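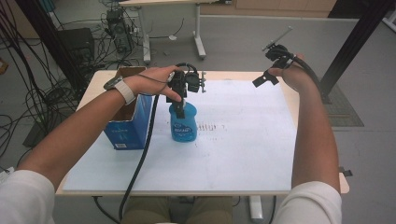 *Left gripper on the bottle neck, right one parked up out of the way. Cable goes over the front edge.*

**Cable routing and bottle rules for hand-held gripper stations, what do you lot do?**

Posted by Tyra Westerberg, 6/17/25

Writing up a one page house standard for our demo stations at the Burville site before the Rundusbridge crew start on the same setup. Seated operator, two hand-held grippers, tracker on the wrist, small table with a white sheet on top. Task is bottle and box, open carton on the left, bottle in the middle.

Stuff I can't settle:

- Left cable. Currently drops off the front of the table between the operator's knees. Comfy enough but I don't love it when someone stands up in a hurry.
- The sheet. Ours has picked up grey scuffs and a row of smudgy marks right of the bottle. Replace on a schedule or when it looks bad?
- Idle hand. Do you say where it has to be while the other one's working?

Target is 40 clean episodes a shift per station. Don't want a ten page doc, no one will read it. Cheers

---

**Þórey Brynjólfsdóttir**

Cables first, that's your injury risk. Ours says:

1. No cable between the legs or across the lap. Off the side of the table, same side as the hand, clipped once at the edge with enough slack for full reach.
2. Operator says "standing" and puts both grippers down before getting up. Sounds daft, do it anyway.
3. Floor cables tied and kept behind a taped line. From your photo I'd sort the pile near the computer tower before anything on the table tbh. Get the tower up off the floor too if you've got a shelf.
4. Check the thin wire at the back of the hand at every changeover. If it loops loose it'll snag on a carton flap sooner or later.

Idle hand: we write "raised, still, clear of the objects, fingers not over the work". Raised at the far corner like yours would pass. Resting it on the table is alright too, just pick one and stick to it for the whole batch. Mixed batches are a pain to clean up later.

Also do a risk assessment for the seated posture. Arms out over a table all shift is hard on shoulders. We swap operators every 2 hours and I'd go shorter if the roster let me.

---

**Lâm Khúc**

just change the sheet when its dirty mate. we had 2,874 episodes on one and the scuffs didnt matter

---

**Delia Coman**

Disagree with Lâm on the sheet, sort of. Scuffs fine. Anything that looks like writing or hatching, no, swap it. We had a batch at Dolley where the marks sat in the same spot for 400 episodes and the reviewers knocked back the lot. Now it's: new sheet per batch, old one dated on the back and binned.

Two more for your page. Grip point, say "neck and cap" or say "body", don't leave it up to the operator. And flaps, write down whether they start folded open or not, otherwise every shift does it thier own way.

Agree on the side exit for the cable. If the lead's too short ask for a longer one, don't join two.

---

**Tyra Westerberg**

Ta all. Side exit and the "standing" call are going in. Sheet per batch as well, sorry Lâm. Still waiting on Sulastri Subramaniam at Dai to tell me if the longer leads are in stock, she reckons not till March but will check agian.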